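Workshop Tips from the Cimlow Robotics Club

We meet every Tuesday after school, and this season's project is Pladel, our hand-held gripper build. We practice with household stuff (cups, balls, soap dishes) and we've picked up a pile of tips along the way. Steal any of them!

Setting up the table

Give yourself a clear top and plenty of elbow room. Let cables hang down off the table, well away from whatever you're picking up - a snagged cord can drag a cup along with it. Loose sleeves get pushed up first. 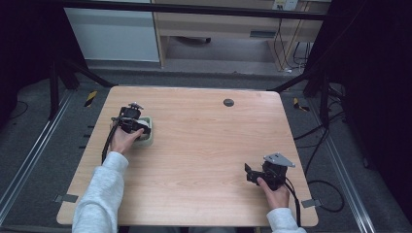 Two grippers at the practice table, with the left one on a small container.

Looking after the fingers

Wipe the flat faces with a barely damp cloth before each round. Then open the fingers wide and check the small holes and the pivots for grit. Our last cleanup took 2 minutes and the grip felt so much better!

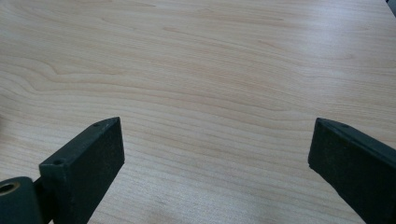 How tight should the pivot screws be?
Snug enough that the finger doesn't wobble, but loose enough that it still swings under its own weight. Go a quarter turn at a time.

Picking up round things

Balls are the most fun by far. Come straight down, get a finger on each side at the widest part, and squeeze slowly. Light balls mark easily, so go gently. We logged 267 lifts for the Grernar meet and still want more.
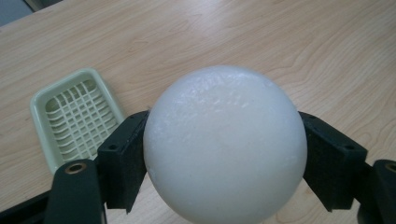 Putting it all away

Coil the cables big and loose, and park the grippers with their fingers open. Small parts go in a lidded tub - label it now, while you remember what's in it.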